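Witasthorpe Club Supply
Home > Robotics > Benches and Cells > Juren Two-Arm Practice Cell

Juren Two-Arm Practice Cell
Item 1585
Usually ships in 11 days. Building it takes longer.

A bench-top cell for school robotics clubs that have outgrown one arm and would like twice as many cables. The Juren comes as an open-front enclosure with two arms, two mounting plates and enough aluminum extrusion to keep a ninth grader busy through most of a weekend.

We designed it for sorting and packing tasks, the kind that look easy until a student has to explain to a robot what "next to" means. Both arms reach the middle of the floor, so they can share a job or fight over it. Expect some fighting in August.

What's in the box
Two arms with grippers
Two black mounting plates
Aluminum frame, cut and drilled
Wall and floor panels, plain white
One wrist camera
Power supplies and cables
Hex keys, plus a spare set for when the first set goes home in somebody's backpack

What's not in the box
A computer. Zip ties (buy the bag of 200, item 65). Wallpaper. Patience.

Will it fit our table?
If your table holds a science fair volcano and the argument beside it, yes. Check the dimension sheet before ordering, and please measure the door too.

Can we decorate it?
Yes. Paper the panels before you bolt them in. Clubs that try it the other way round write us long emails. Busy patterns make the vision work harder, and students will choose one anyway.

Starter tasks
The Lombardi task pack is sold separately and covers tray loading, color sorting and handing an object from one gripper to the other. Tray loading is the one to start with. Any rolls of tape will do.

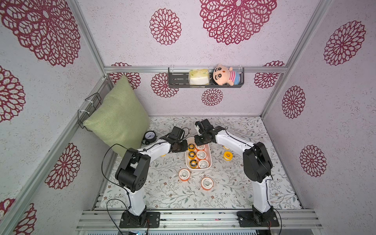

Tray loading with tape rolls in a club-decorated cell. Doll and cushion not included.

Spare parts
Gripper fingers are sold in pairs under the Kosach name and fit either arm. Order them with the cell. You can thank us during the week before your competition.

Returns
Unopened cells only. Glitter voids everything.

Page updated May 12, 2026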